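Progress note, Marnasberg handling cell, period to 2020-11-12
To: Gráinne Dunne
From: Bevan Waaka
cc: Peadar Kavanagh, Settimio Sanna

Gráinne, short one, writing this between the open day teardown and the van. Full numbers at the end of the quarter as agreed.

Where we are

Arm and gripper running since April on the small goods tasks. Open day was the milestone you asked for under the second payment. Done. 16 visitors signed in, mostly from the Clisar side plus two teachers and a man from the town paper who left early. Everyone got a turn at the teleop station who wanted one.

What we showed

Three things. Parts sorting in the morning, the shoe pick after lunch, then a free-for-all where people brought stuff from there bags. Parts sorting was dull to watch but ran clean. Aisling talked over it and kept people in the room.

Shoe pick was the one people came back for. Small white sneaker, black marker all over it, laid along the blue strip. Arm comes in from above, fingers wide, closes on the sides, lifts, sets down further along. 93 attempts over the afternoon, 8 drops. Most of the drops came with a visitor on the controls, wich is fine, thats what the day was for.

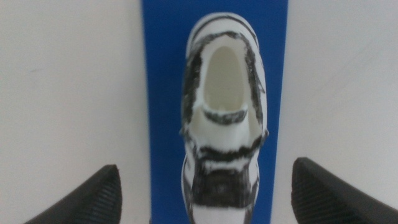 Wrist camera view, shoe pick. Fingers open on both sides, heel at top.

Wrist view was up on the big monitor the whole time. Should have done that from the start. People stopped watching the arm and watched the screen, and the questions got better. Settimio had a second feed from the side, dropped it after an hour, too much going on.

Free-for-all: mixed. Keys bad, glasses case good, a banana very good. Soft scarf hopeless. We knew that.

Problems

Picture from the wrist is a bit soft. Edges come out fuzzy close in. Peadar wants to try refocusing before we spend on a new lens, I agree, will report.

One emergency stop, mid-afternoon. Visitor leaned on the fence. Stop worked as it should, back up in a few minutes. Logged, form is with Aisling. Going to move the tape line back before we do this again.

Room too small for the group. People at the back saw the monitor and not much else. Next time two sessions.

Balogun module still not here. Supplier now says next month, said that last month too. Not holding up anything in this phase but it will hold up bin picking if it slips again.

Money

Open day cost 238 over plan, all of it monitor rental and sandwiches. Taking it from the travel line, no change to the total. Shout if thats a problem.

Next

Refocus wrist camera, rerun the shoe set with our own operators only so we have a clean figure to put beside the visitor one.
Write up the visitor questions, Settimio has them on cards. A lot on speed, a few on jobs. The jobs ones need a proper answer from us.
Trekidik have asked for the same demo at their place. Told them maybe. Need your ok on moving the arm, insurance only covers it on site right now.
Darker objects. Havent touched them yet.

Need from you: yes or no on Trekidik, and a name for who signs the milestone form. Peadar has the form.

Bevan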